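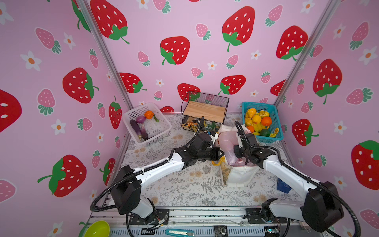
Figure 1. Raw poultry piece on a white cloth sheet.

Temperature and Leakage of Raw Poultry Between Shop and Home Refrigerator
Project report by Gualtiero Sorrentino
Supervisor: Giorgia Barbieri

1. Background

Most food safety advice for raw poultry deals with two places: the shop, where the display cabinet is inspected, and the home kitchen, where the cook is told about chopping boards and hand washing. The trip between the two gets a line or two at most. It is short, it is different every time, and the meat is usually in a bag with other shopping.

This project measured that trip. The work was done in Vungate over the warmer part of the year, using poultry bought over the counter at Valentini and from the self-service cabinet at the Cistus Street supermarket. The two outlets were chosen for their different packing methods. Valentini weighs the meat into a thin plastic bag at the counter and puts that into a carry bag. The supermarket sells sealed trays.

The questions were:

How much does the temperature at the surface of the pack rise between purchase and refrigeration?
Does an insulated bag make a measurable difference on trips of ordinary length?
How often does liquid escape from the inner packaging, and where does it end up?

No microbiological testing was done. The laboratory booking needed for plate counts fell outside the project period, so the results describe conditions only and should not be read as contamination rates.

2. Method

Shoppers were recruited at both outlets and asked to carry a small Bundik temperature logger home with their purchase. The logger was taped to the outside of the inner bag or tray before it left the counter, with the sensor face against the plastic. It recorded once a minute. The shopper took it off when the poultry went into the refrigerator and wrote down the time, the type of carry bag, the mode of travel and any stops made on the way.

Each shopper also filled in a leakage card. The card asked for a sheet of white paper towel to be pressed against the outside of the inner packaging, then against the inside base of the carry bag, and for any wet patch to be noted. Paper towel was preferred to visual checking in the trial run, where people disagreed over what counted as condensation and what counted as meat juice. The towel does not settle that question completely. A pink mark was recorded as juice and a clear mark as condensation.

Loggers were checked against an ice bath at the start and end of the project. All of them read within the maker's stated tolerance both times and no correction was applied.
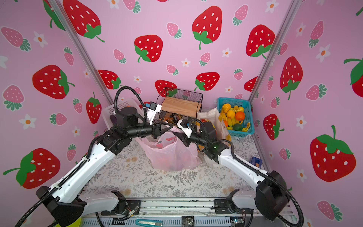 Department of Food and Environmental Health — Undergraduate Projects

3. Results

Usable records were returned for 58 trips, giving 1,303 one-minute readings and a mean trip length of just over 22 minutes. Records were discarded where the logger had come off the pack or where the shopper had forgotten to write down the finishing time.

Surface temperature rose on every trip. The shape of the curve was much the same in most records: a quick rise in the first few minutes, while the pack was being carried through the shop and across the car park, followed by a slower climb. Trips by car with the air conditioning running showed a flat section after the vehicle had cooled down. Trips on foot did not.

An insulated bag was used on 13 trips. The early rise was still present in these records, as the meat generally went into the insulated bag only after it had been paid for and carried outside. After that point the curve was noticeably flatter than for ordinary carry bags. Where the insulated bag also held frozen goods, temperature at the pack surface fell slightly before the end of the trip.

The longest exposures came from stops. Shoppers who bought meat first and then went on to the chemist, the post office or school pick-up had warmer packs on arrival than shoppers who drove further but went straight home. Distance on its own was a poor guide to arrival temperature.

Juice was recorded outside the inner packaging on 8 trips. It was found more often with counter-wrapped poultry than with sealed trays, although the tray leaks, where they did happen, were larger. A tray leak usually started at a corner of the film, and the shopper usually found it only when unpacking.

4. Packaging closure

Counter staff at Valentini used more than one way of closing the inner bag, depending on the size of the order and who was serving. Small orders were often folded over and taped. Larger ones were knotted, or the open end was spun and tucked under the weight of the meat. The spun closure was the quickest and the least reliable, as it began to unwind once the bag was moved. The pink plastic bag with its neck drawn up into a long twisted column, in the picture before this section's recommendations, has the general form meant by a spun closure, and it is easy to see that a twist like that is held only for as long as something grips it. A knot tied above the twist held in every record where it was used. Tape held on dry plastic but lifted when the bag had been handled with wet gloves.

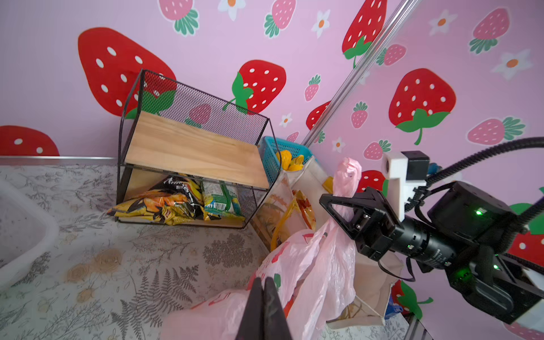

Recommendations on closure can be kept simple, given that the counter has a queue in front of it for much of the morning. The inner bag should be large enough to leave a free length of plastic above the meat, and that free length should be twisted and then knotted. Bag colour and print also matter more than expected. On a pale pink bag printed with small red and green shapes, like the crumpled one at the front of the picture, a smear of pink juice would be harder to pick out than on clear plastic, and a shopper packing in a hurry may well miss it. Clear or plain white inner bags are suggested for raw poultry, with printed bags kept for the outer layer.

5. Limitations

Shoppers who agreed to take part were probably more careful than average. Several said they had gone straight home when they would normally have made another stop. The surface reading also overstates the warming of the meat itself — the centre of a large piece changes much more slowly than the plastic around it. A probe in the meat would have been better, but participants were going to eat the product and this was ruled out at the planning stage.

Outdoor temperature was taken from the nearest weather station and not measured on the trip. Car boot temperature was not measured at all, and it should be in any repeat of this work.

6. Further work

A second round in July would show how much of the early rise is due to season. The loggers have been returned to the equipment store with fresh batteries, and the blank leakage cards are in the same box. The raw readings are held by the department and can be requested through the supervisor.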